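4.2 Was in den Kommentaren unter einer Verlosung steht

Bevor ich zu den Kommentaren komme, muss ich kurz beichten, wie ich überhaupt an sie geraten bin. Geplant war ja eine brave kleine Untersuchung von Autoreninterviews auf Jugendbuchblogs: wer fragt was, wer antwortet wie lang, wie oft kommt die Frage nach dem Lieblingsgetränk beim Schreiben (sehr oft!). Das Korpus dafür ist in Abschnitt 3 beschrieben, 813 Beiträge aus 82 Blogs, alle mit mindestens einem Interviewteil und alle rund um das Erscheinen eines Debütromans. Beim Lesen habe ich aber ständig nach unten gescrollt, weil es dort einfach lustiger zuging. Fast jeder zweite Abend endete damit, dass ich mir Kommentare herauskopiert habe, die mit meiner Fragestellung überhaupt nichts zu tun hatten. Zeyu Jiang hat dann irgendwann gemeint, ich solle doch bitte die Fragestellung ändern, und das habe ich getan.

Für diesen Abschnitt habe ich also die Kommentare unter den Beiträgen zu einem einzigen Buch genommen, nämlich zu »Rellness«, dem Debüt von Hagos Tufa, das bei Montoya erschienen ist und im September mit einer ziemlich großen Blogtour beworben wurde. Übrig geblieben sind nach dem Löschen von Doppelungen und Werbemüll 468 Kommentare. Ein einziges Buch ist natürlich wenig, das weiß ich. Dafür konnte ich wirklich jeden Kommentar mehrmals lesen, und bei den strittigen habe ich Anqi Xiao gebeten, ohne Kenntnis meiner Einordnung noch einmal draufzuschauen. Wir lagen erstaunlich oft auseinander, vor allem bei der Frage, wann ein »Oh, das klingt toll!« noch Höflichkeit und wann es schon Leseabsicht ist. Im Zweifel haben wir uns für Höflichkeit entschieden.

Die Blogtour lief so ab, wie man es kennt: Jedes teilnehmende Blog bekam einen Tag, ein Textpaket vom Verlag und ein signiertes Exemplar zum Verlosen. Wer gewinnen wollte, musste einen Kommentar hinterlassen und darin eine Frage beantworten, die das Blog selbst stellen durfte. Und da wird es spannend, denn die Fragen sind völlig verschieden. Manche wollten nur wissen, warum man das Buch haben möchte. Andere fragten nach dem Ort, an dem man als Kind am liebsten gelesen hat, oder nach einem Buch, das man verliehen und nie zurückbekommen hat. Eine Bloggerin ließ ihre Leserinnen beschreiben, wo das Exemplar zu Hause stehen würde, und die Antworten darauf gehören für mich zum Schönsten im ganzen Material. Da wird ausgemistet, umgeräumt, ein Brett versprochen, ein Platz zwischen zwei anderen Debüts freigehalten. Das Regal ist in diesen Kommentaren fast schon eine Figur. 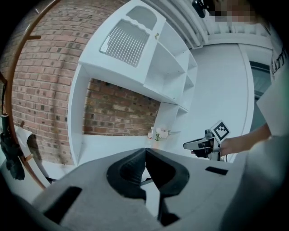 Abb. 3: Weißes Regal mit offenen Fächern vor einer roten Ziegelwand.

Ich habe die Kommentare nach der Art der gestellten Frage sortiert und dann nachgesehen, worüber die Leute tatsächlich schreiben. Bei der Warum-Frage ist das Bild ziemlich eintönig. Man lobt das Cover, man lobt das Interview, man wünscht allen viel Glück. Oft werden Formulierungen aus dem Klappentext übernommen, manchmal samt Tippfehler (im Textpaket von Montoya stand »die Nach, in der alles begann«, und diese »Nach« ist mir in den Kommentaren dann immer wieder begegnet, was mich jedes Mal sehr gefreut hat). Über das Interview selbst, also über das, was Tufa dort erzählt, steht fast nie etwas. Auf seine Geschichte von der verpassten Fähre, die er auf mehreren Blogs ausführlich zum Besten gibt, geht unter den Warum-Fragen kein einziger Kommentar ein.

Bei den persönlichen Fragen sieht es anders aus. Die Kommentare sind länger, sie beziehen sich aufeinander, und plötzlich taucht auch die Fähre auf! Jemand erzählt von einem Roman, der auf einer Überfahrt liegen geblieben ist, die Nächste antwortet mit einem Buch im Nachtzug, und nach ein paar Beiträgen reden alle über verlorene Bücher und die Verlosung ist vergessen. Zwei Teilnehmerinnen schreiben sogar ausdrücklich, dass sie gar nicht in den Lostopf möchten. Das hatte ich so nicht erwartet. In der Literatur, auf die ich mich in Abschnitt 2 gestützt habe, gilt die Verlosung meist als der Teil, der Reichweite bringt, und das Interview als der Teil, der bindet. In meinem kleinen Material lässt sich das kaum trennen, weil die Gewinnspielfrage erst den Anlass gibt, über das Interview zu sprechen.

Ein Wort noch zu den Plattformen. Ein Teil der Blogs liegt bei Plustell, wo man Kommentare verschachteln kann, der Rest läuft über eigene Seiten, auf denen alles brav untereinander steht. Ich hatte anfangs den Verdacht, dass die Gespräche allein an der Verschachtelung hängen, und habe mir deshalb die Blogs ohne diese Funktion gesondert vorgenommen. Auch dort wird geantwortet, nur eben umständlicher, mit Namensnennung und Pfeilchen. Ganz vom Tisch ist der Verdacht damit nicht, aber er trägt die Sache auch nicht allein. Bei der Lesecommunity Cultard, auf der einige Blogs ihre Beiträge gespiegelt haben, fehlen die Gespräche dagegen fast völlig, und ich vermute (mehr ist es wirklich nicht), dass man dort zu schnell durchwischt.

Ergänzend habe ich sechs Gespräche mit Leuten geführt, die bei der Tour dabei waren, vier davon per Mail. Zixuan Ren, deren Blog die Frage nach dem verliehenen Buch gestellt hat, schrieb mir, sie denke über diese eine Frage länger nach als über sämtliche Interviewfragen zusammen. Zhuoran Zou sieht das ganz nüchtern: Die Interviewfragen kämen ohnehin halb vom Verlag, die Gewinnspielfrage sei das Einzige am Beitrag, das noch nach dem eigenen Blog klinge. Dieser Satz hat mich ziemlich lange beschäftigt, denn ich hatte die Interviews ja gerade als den persönlichen Teil verbucht. Ich habe daraufhin die Interviewfragen der Tour noch einmal nebeneinandergelegt, und tatsächlich wiederholen sich die ersten drei beinahe wörtlich.

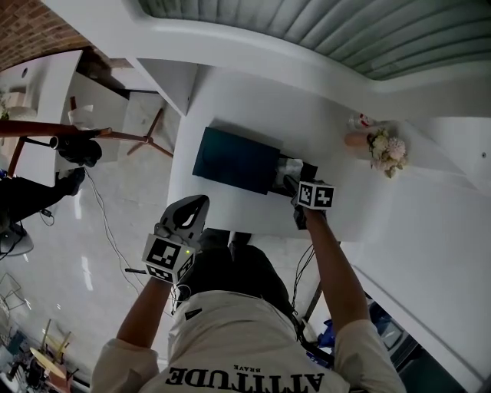

4.3 Einschränkungen

Hagos Tufa antwortet gern und viel, auch unter den Beiträgen selbst, und das dürfte die Kommentarfreude ordentlich angeschoben haben. Bei einem stilleren Autor sähe es womöglich ganz anders aus. Ich habe seine eigenen Kommentare aus der Auswertung herausgenommen, die Antworten auf ihn aber dringelassen, und darüber kann man streiten. Außerdem haben zwei Blogs ihre Gewinnspielfrage während der Laufzeit geändert. Diese Beiträge habe ich der jeweils ersten Fassung zugeordnet, so wie sie im Archiv von Plustell steht.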